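Box day at Curnby: my visit to the packaging open house

I've been wanting to get inside a box plant for years, and yes, I know how that sounds. My sister thinks I'm nuts. But I sell secondhand kids' clothes online out of my spare bedroom, I go through a ridiculous amount of cardboard, and when I saw that Curnby was opening its doors for a morning in March I signed up before I'd even finished my coffee.

Getting there was the first adventure. The plant sits behind the old Jurkier lumber yard, and the sign you're supposed to turn at is facing the wrong way if you come from the highway. I drove past it twice. Parking was in a gravel lot across the street, free, with plenty of room when I pulled in a little after nine. Bring real shoes. They don't let you on the floor in sandals, and a couple ahead of me had to go back to their car and dig out sneakers.

Check-in was a folding table, a sticker for your name, foam earplugs and a pair of safety glasses you had to give back. Then we were off, first to the paper storage, where the rolls are stacked on end way over your head. It smells amazing in there, sort of like a library that got rained on (in a good way, I promise). Our guide told us a full roll makes a noise when it drops that you feel in your knees, and I believe it.

The corrugator is the star of the tour and it's LOUD. Paper goes in flat at one end, gets steamed and pressed into that wavy layer, and then it's glued between two smooth sheets and comes rolling out the other end as board. I could've stood there all morning. You get a wave of warm, starchy air every time you walk past the middle section, a bit like a laundromat next door to a bakery. The glue is mostly cornstarch, by the way, and I've been boring everyone I know with that ever since.

Next stop was die cutting, where plain sheets turn into blanks. A blank is a box before it's a box: flat, with all the slots and tabs cut out and the fold lines pressed in. If you've ever bought a bundle of mailers you've handled a hundred of them and probably never looked at one. I'd sure never looked. The guide handed some around and had us find the score lines with our thumbs, and then she asked us which flap folds first. Half the group got it wrong, me included! You want to crease every line before you start assembling, all of them, even the little ones on the tabs. I'd always just wrestled the thing together and wondered why my corners bulged.

There's a wall in that section with the cutting dies hanging on it, plywood boards with steel blades bent into the outline of each box. They've got 600 of them, some going back to before the current owners. A few have the customer's name written on in marker. I spotted one for Yupanqui, the tea people, whose little gift boxes I've been hoarding in my closet for no good reason, so that made my day.

After that we went upstairs to the packing room, and this was the part I'd really come for. It's where they try out new mailers with the kind of stuff people ship in them: books, candles, mugs, clothes. They'd been working on a clothing mailer called the Urnura, a one-piece design that folds up without tape, and I had so many questions that I'm pretty sure the people behind me started to hate me a little.

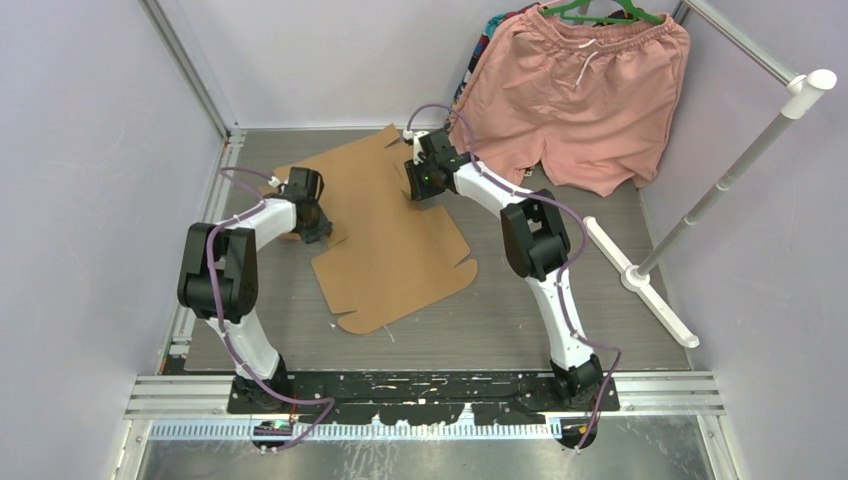
My biggest question was about kids' clothes, because they're a pain to ship. They're small and light, and they slide around until they end up in a wad in one corner of the box. The advice I got was to fold to the size of the base panel and stop trying to fold smaller. For shorts that means legs together, waistband down, one fold and you're done. I've been rolling mine up like little burritos for years, and apparently that's why they show up looking slept in. Also, take things off the hanger unless the buyer has paid for it! A hanger will poke at a mailer from the inside all the way across the country.

They let us have a go at a long bench with a stack of blanks and a basket of donated T-shirts. My first one came out crooked. The second was better, and by the third I had a rhythm going: crease everything, sides up, front wall over, tabs in, shirt, lid. It's strangely relaxing. The man across from me made one so neat that he asked if he could keep it, and they said sure, so then of course we all wanted to keep ours. Mine is on my desk with pens in it.

One thing I'd gripe about is the snack situation. The flyer said refreshments, and by the time our group came downstairs it was one tray of broken cookies and a coffee urn running on fumes. Go on an early tour if you can. The restrooms are also a long walk from anywhere, so plan for that if you're bringing little ones. The tour is fine for school-age kids, I'd say, but the noise by the corrugator would be rough on a toddler even with ear protection.

The seconds sale made up for the cookies. It's in the loading bay at the end, with pallets of misprints and slightly off-color runs marked way down. I got a bundle of 99 small mailers for six dollars (somebody had clearly already pulled one out of the pack), all printed with half a logo for a company I couldn't identify. The print's on the outside, but I just fold them inside out and they look perfectly fine. I also picked up a bag of shredded offcuts for padding, and it has been shedding all over my trunk ever since. Bring a tote, or better yet a friend with a truck.

I asked at the desk on my way out whether they'd do it again, and they're hoping for another one in the fall, with the print room open too. It was closed off for my visit, and I'd love to see how they get the ink to sit right on that brown board. Tours run a bit over two hours if you do the folding bench and more if you're me.

Meanwhile I've redone my whole packing corner at home. The tape gun has moved to the left side, the blanks are standing up in an old magazine rack, and I've been creasing every last tab before I fold. My first batch of orders went out yesterday afternoon, nine pairs of shorts and a raincoat, and the raincoat still needed tape.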